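Filed under: Kitchen Tips > Small Machines > Upkeep

Resetting a countertop arm after a messy week

The Altotmont arm stands on four suction feet and finds its position from two marker cards on the counter. Most faults on ours come from the surface under it. A foot on dried sauce loses vacuum, and the base creeps until the controller stops with code 1546.

Park the arm, switch it off at the outlet, and wait for the status light to go out. Release the feet one at a time and lift the base straight up. Set it on a towel, feet clear of the floor.

Clear the work area next. Loose metal goes first, as the base sensor reads it as an obstacle. Bottles can stay if they are against a wall and outside the 42 cm sweep.
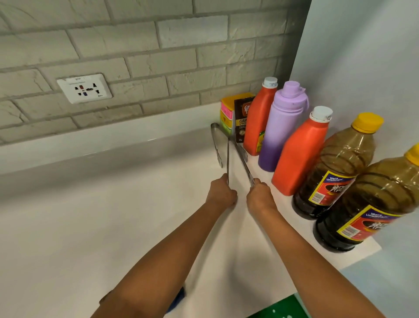 Tongs in both hands. Bottles line the side wall.

Dampen a microfiber cloth with warm water and a drop of dish soap. Fold it, press flat, and work from the sink side outward, turning to a clean face for each spill. Brace with the other hand on a clean patch. Soy sauce and coffee leave a thin film past the visible rim, so wipe a hand's width beyond it. Rinse with plain water and let the counter air dry for 12 minutes before any foot goes back. 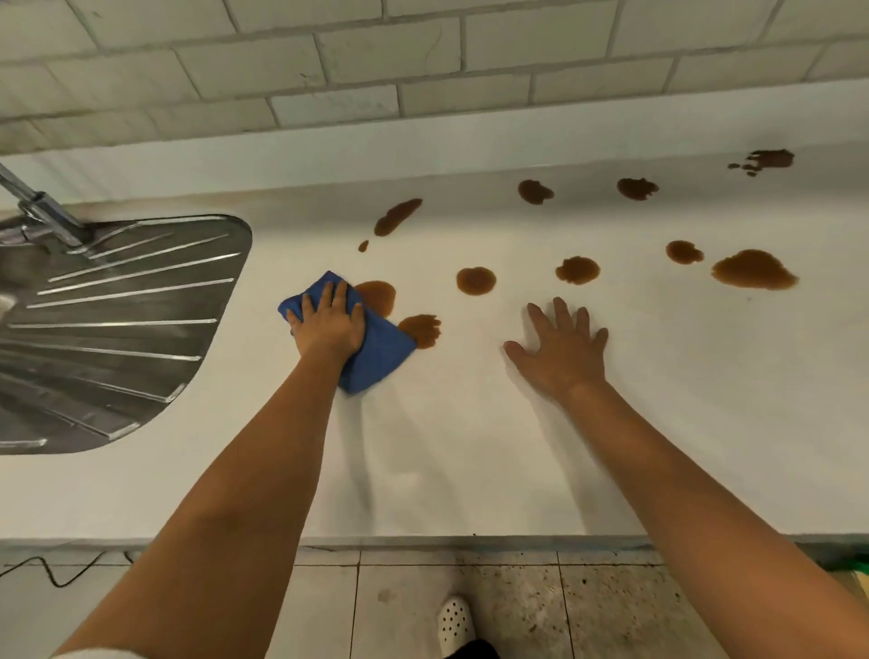 Marama Ellery writes that she skips the soap on the last pass and wipes the rubber feet with the same plain damp cloth. Her Serngate base held vacuum for 173 cycles after that, against nearly half as many before.

I would use a separate cloth for the feet, but the order is right. Check each lip for nicks while it is off. A nicked foot will hold for an hour and let go overnight.

Small storage boxes near the base should be picked up whole, with a hand on either side, and the counter under them cleaned too.
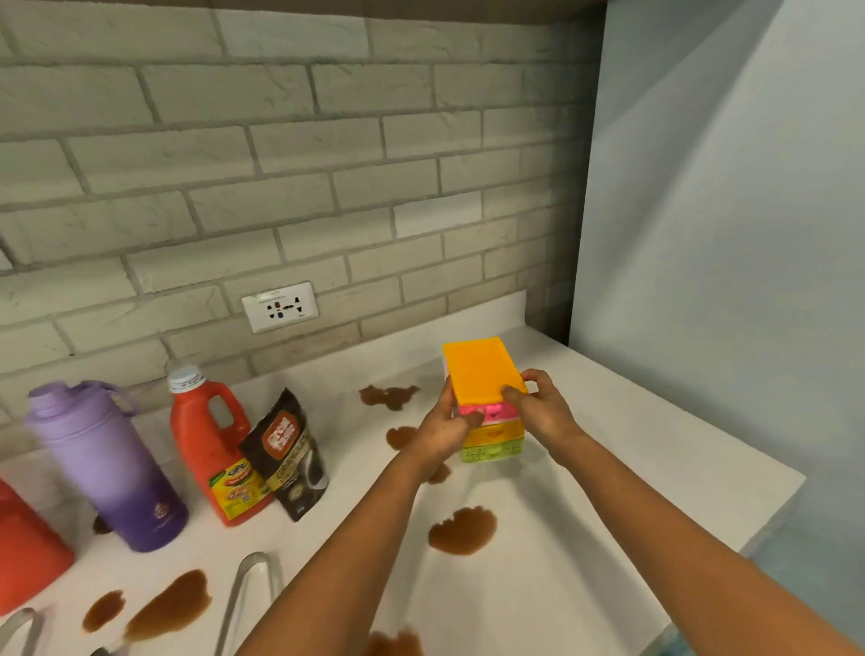
Put the base back on its marks and press the feet down in diagonal pairs. Lay the marker cards flat, with no tape over the printed squares. Power up, run the homing routine at low speed, and repeat it with an empty gripper. If the second run lands more than 2 mm off the first, reseat the rear feet and home again. Replacement feet come in pairs; change both.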